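Section 7: Transferring Data to Your New Phone

Before you begin, confirm that both phones are charged to at least 51 percent and connected to the same Wi-Fi network. Transfers of large photo libraries may take several hours.

1. On the new phone, open Settings and select Odow Transfer.
2. Select Receive from another phone. A pairing code will be displayed.
3. On the old phone, open Odow Transfer, select Send and enter the code.
4. Choose the items to be copied. Contacts and messages are selected by default - photos and music must be added manually.
5. Select Start. Keep the two phones within 2 meters of each other until the transfer is complete.

Note: The pairing code expires after 300 seconds. If it expires, return to step 2 to obtain a new one.

Caution: Do not remove the SIM card from either phone during a transfer. Doing so may leave the contact list incomplete.
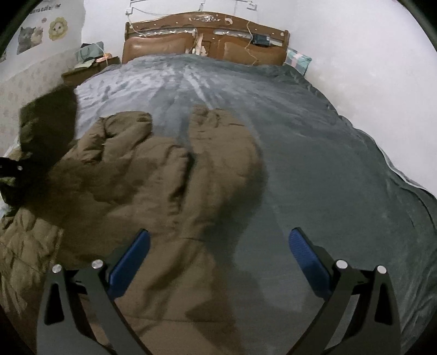
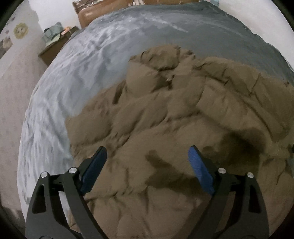
6. When the confirmation message appears, select Finish on both phones.
7. Restart the new phone and check that contacts, messages and photos are present before erasing the old one.

Note: Alarms, saved Wi-Fi passwords and payment cards are not copied. These must be set up again on the new phone.

Filed under: Phones > Getting Started > Moving Your Data

Contact Odow Support | Copyright Odow. All rights reserved. | Back to top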